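Slide 4 – Sorting at Lurkia, what changed for the staff

Start with the old routine. Five people on the returns line, all picking by hand from mixed baskets. Anjani Subramaniam ran the Monday shift and set the pace.

Then the arm. It picks from the same kind of basket people used to work from. Cloths are the hard part – they drape over everything else.

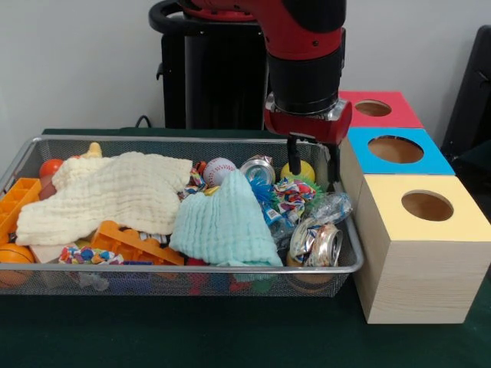

Mixed basket under the gripper, with the red, blue and yellow boxes alongside.

Pause on the jobs. Two people now watch the arm and step in when it stalls. The other three moved to checking and repair. Pay stayed the same, but the training took 7 weeks, longer than planned.

Mention the complaint from the Kastness site: watching is more tiring than picking. They swap every hour now.

Next slide: Olov, costs. Take questions on shifts first.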